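The long table at Flurnine

When my family moved to Flurnine, I did not know how people there ate together. In my country we eat late and we talk loudly. In Flurnine the supper club begins at six, and for the first ten minutes everybody is almost silent, busy with the soup.

The club was started by Rhodri Wogan, a retired baker. He wrote to 132 households and asked them one thing: would you eat with your neighbours once a month? He received 28 answers, which he considered very good. The first supper was in April, with leek soup and too much bread.

"I was afraid of the quiet," he told me. "Then someone asked for the salt, and it was fine."

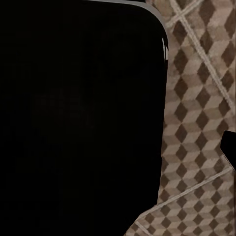
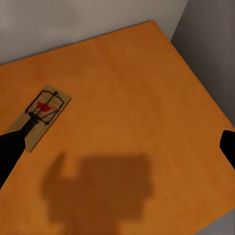 The rules are few. You bring a dish or you wash up. You do not sit beside the person you came with. My husband found this second rule very hard, and on our first evening he was placed next to Mrs Edwards, who explained to him the whole history of the bus to Otel. Now they exchange tomato plants.

A supper costs the club 483 pounds, and most of this is for the hall and the heating. People put into the tin what they can. Last winter a similar club opened in Tulen, and Rhodri went there twice to help with the ovens.

I have learned to come at six, and to be silent with my soup. But I still bring the food of my mother, rice with lentils and burnt onion, and the dish goes home empty.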